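The teaching shift

At Verkow's site in Endley, a robot's working day is recorded in episodes. An episode starts when the operator presses a foot pedal and ends when the pedal is pressed again. Between the two presses, every joint angle, gripper position and camera image is written to disk with a time stamp. The target for the bench is 115 usable episodes per shift.

The purpose is to train a control policy for two arms working together. The policy is a neural network that takes in camera images and joint readings and puts out the next short stretch of movement. It has no written rules for what a tray is or where its rim should be gripped. Whatever it learns on those points, it learns from the recordings.

Amirul Menon runs the collection programme. He came to it from test engineering, and he treats the data much as he once treated components on a line: something to be sampled, inspected and, when necessary, scrapped.

"A policy copies what it is shown," he says. "If the operator hesitates before each grasp, the robot will hesitate before each grasp. We have trained that in by accident and then spent a month getting it out."

The operator drives the arms through a pair of smaller leader arms, which the larger ones follow joint for joint. There is no force feedback. Contact has to be judged by eye, and new operators tend to squeeze too hard for their first few sessions. Menon discards everything recorded in an operator's first 100 attempts, good or bad. The files are kept on a separate drive and have so far been used only to test the filtering software.

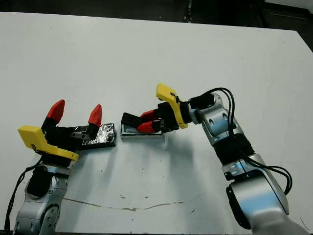 Two-handed tasks are slower to record than single-handed ones, and the failure rate is higher. With one arm, a poor grasp spoils one grasp. With two, a part held at a slight angle on one side alters what the other side must do, and the error is carried through the rest of the episode. The arms must also share the space in the middle of the table, where most of the useful work happens and where a collision is most likely. The control software slows both arms when the grippers come close together. Operators dislike this – it makes the leader arms feel heavy – but the limit has stayed.

Reflective surfaces are a further difficulty. Foil and bare metal change their appearance with every small turn under the lamps, and a network trained on too few examples will fix on a highlight as though it were part of the object. The usual remedy is variety. Starting positions are drawn from a printed list, the lamps are moved between blocks of episodes, and objects are swapped for others of a similar size.

Verkow's first full set for the current task held 500 episodes. Review removed 258 of them. Some had dropped camera images, some ended before the task was complete, and a large share were correct but too much alike. Menon regards the last group as the most expensive kind of waste, as it passes every automatic check. It was found only when a reviewer played the recordings side by side and saw the same approach path again and again.

The review step now takes place on the same day. A second operator watches each episode at double speed and marks it as keep, discard or query. Queries go to Menon, who reads the joint traces before he looks at the video. A good trace, in his account, has few reversals and no long flat sections.

Whether the smaller, cleaner set gives a better policy is still being tested. Early trials used the Krishnan method, an in-house scoring sheet that gives part marks for each stage of a task. It was dropped in December for a plain pass or fail, after two policies with almost equal scores proved very different in use. One completed the task or missed it outright. The other reached the final stage nearly every time and then stopped.

The next site to take up the procedure will be Gadton, where the benches are being fitted with the same arms but different lighting. Menon expects the existing policy to do badly there at first. He has set aside the opening weeks for recording and has asked the operators not to match the Endley lamp positions.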